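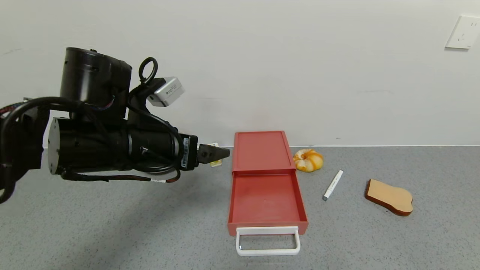
Drawer week at the Istlow bench

August 11, 2020

Quick one this time, half the group is packing for the Memari visit and the other half is driving the arm.

So. Drawers. We are finally off pick-and-place and onto the little red drawer unit, and it is eating the whole schedule. The Flisto plan called for 80 good demonstrations of the full task before the end of August. We have 65. Good ones, I mean, the kind where the hand goes where the operator wanted it and the log has no hole in the middle. Plenty more in the reject folder.

The task, for those who only read these on the train: drawer open, thing goes in, drawer shut. The thing is whatever the task card says. Bread bun, slice of toast, marker pen. All of it driven by remote from the desk on the other side of the divider, then the model gets trained on the recordings and has a go by itself. Opening and closing are recorded as their own short tasks too, so the red tray spends a lot of its life hanging open with nothing in it.

What's hard

The handle. White loop on the front of the tray, and with the drawer fully out the bar sits just over the tabletop. Not a lot of room under there. Come in too low with the fingers and you are pushing on the table, the arm complains, run over. Come in too high and you slide off the top of the bar and have to back out and try again. A retry isn't automatically a reject by the way (see below), but it has to be a clean retry.

Then the marker. Looks easy, is not. It lies at whatever angle it lies, and the operator has to turn the wrist to match before going down. New people skip the turn and try to pinch it anyway. It spins. Sometimes it rolls. We've fished it out from behind the arm base more than once.

Toast is fine if you take it by the edge. Pinching the flat face from above does nothing.

The bun is everybody's favorite. Big, round, forgiving. Do not record only buns!! We had a whole afternoon in the log where the card said "operator's choice" and guess what got chosen. Operator's choice is off the cards now.

By hand or by remote

This came up again at the Aigner call so here is where we ended up.

Hand guiding – you hold the arm by the wrist and walk it through the motion – is quicker to learn and the paths come out lovely and smooth. Trouble is your own arm and shoulder are all over the camera view, and the model gets to see a person who won't be there later. We tried recording the path by hand and then playing it back with everyone out of the way. Works for the drawer alone. With loose objects you have to put each one back exactly where it was before the playback, and we were not good at that.

Remote is slower. You lose the feel completely, no idea how hard you are pulling until the unit scoots. But what the cameras see is what the robot will see later, and the commands get saved next to the pictures with no extra work. So remote it is for the Flisto set. Hand guiding stays for the demo day stuff and for showing new poeple what the joints can do.

One leftover from the hand guiding weeks: a few of the older runs carry the tag HG in the notes field and nothing else marks them. If you are pulling data for training, filter on the notes, not on the folder name. The folder names lie.

Notes for operators, please read these

Start every run from the home pose. Not near it. Press the button and wait for it to settle.

Check the cables before you start. They hang along the side of the arm and there's a thin one slung under the big cylinder, and if you wind the wrist the long way round they go tight. Unwind first, then record.

Go for the handle from the front, fingers level, and stop short. Look at the wrist view. Then close the last bit slowly.

Pull straight. If the tray sticks, ease off and pull again, don't yank it sideways.

If you miss, back out to where you can see the whole object, then try again. Up to 3 tries on one object. After that, stop the run, mark it, start fresh. We want some misses with recoveries in the set. We don't want six minutes of poking.

Move things between runs. Left, right, closer to the wall, turned around. The drawer unit too, a little. The first batch had everything in the same spot and the trained policy went confidently to that spot no matter what was there. Pretty to watch. Useless.

Write the note before the next run and not at the end of the shift. "Fine" isn't a note. "Slipped off handle once, second grab ok" is a note.

And no talking to the person at the reset side while the arm is live except for "stop" and "ready". Had a near thing with a hand in the tray. Nobody hurt, wording on the wall sheet has been changed.

First tries without a driver

We let the model run on its own with what we had. Opening the drawer: decent. It finds the handle from most of the places we put the unit, and when it misses it does now sometimes back off and come again, which it can only have picked up from the messy runs. So keep the messy runs.

Putting the bun in: ok when the drawer is all the way out, bad when it's half out. Almost none of our recordings have a half open drawer in them, so no surprise there. Cards for that are being printed.

Marker: no. It hovers over it, turns the wrist one way, turns it back, hovers. A couple of operators do the turn early and a couple do it late and our guess is it has learned the average of the two. Proposal is that everyone turns early, up high, before coming down. Objections to the list by the end of this week please, otherwise it goes on the sheet.

Closing: pushes fine, doesn't know when to stop. Keeps leaning on the front after it's shut. When you record a close, let go at the end! Lift off, back away, then stop the recording. Many of ours end with the fingers still touching so that's on us.

Bits and peices

The control desk has a new chair. The foot pedal is still the old one, and still sticks when it's humid.

Memari wants the raw logs and the trimmed ones both. Don't delete anything from the raw drive till they confirm they have their copy, even if it's full, ask first.

Aigner is sending spare finger pads. Until they get here, wipe the ones we have at the start of each shift. Crumbs.

Bread gets swapped when it gets sad looking. Put the date on the bag. The bread on the bench is not lunch and lunch is not to be left on the bench.

Slots on the remote desk are open for the next two weeks, sign up on the sheet by the door. Marker cards most needed, then half-open drawer. Bun slots are gone.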